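Equipment Planning for a Small Humanoid Lab: Final Report
Ha-rang Yook and Bit-na Yang
Feb 18, 2020

1. What we were asked to do

Our project was to draw up a spending plan for one humanoid and the room it works in. We started with three quotes, from Lustis, Ravwood and Maeng. All three talk a lot about the robot and very little about what it stands next to. We think that is where the money leaks out.

2. The room

Every quote assumes "standard office furniture." We doubt that phrase means much. A desk has legs, a leg has a foot, and the foot takes up floor that a walking machine might want. Corners matter too, and so do radiators. 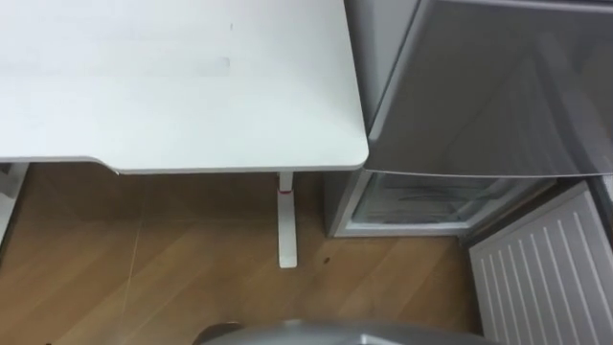
Ravwood would like to sell us a purpose-built bench for $2000. We could not find a single task on our list that needs it. An ordinary desk should do for handing over and putting down light objects, and we budgeted $80 for floor tape and cable covers instead. Bit-na wanted a second desk as a spare. It is in the appendix as optional.

3. Hands and cables

Lustis prices the hands separately and calls them "wear items," with a replacement set planned for May. We asked how the date was chosen and got a brochure. Our plan keeps 15 percent of the total back for repairs of any kind – hands, joints, connectors – and leaves the timing open until there is a log to look at.

Cables are the line we trust least. Maeng lists them as included but gives no lengths. A robot that has to walk while plugged in needs slack, and slack ends up on the floor.

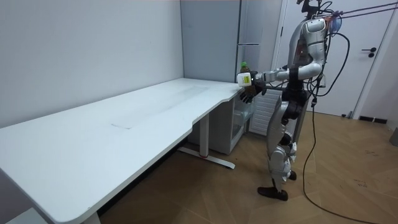 Figure 2. The humanoid at the end of the desk with a bottle in its hand; a black cable runs down to the floor behind it.

4. What we would buy

Spare cables first, then the tape and covers. We would put off the Hodenier service contract, which promises 93 percent uptime without saying how uptime is counted. Ha-rang has written to ask. The figure stays out of our totals until there is an answer.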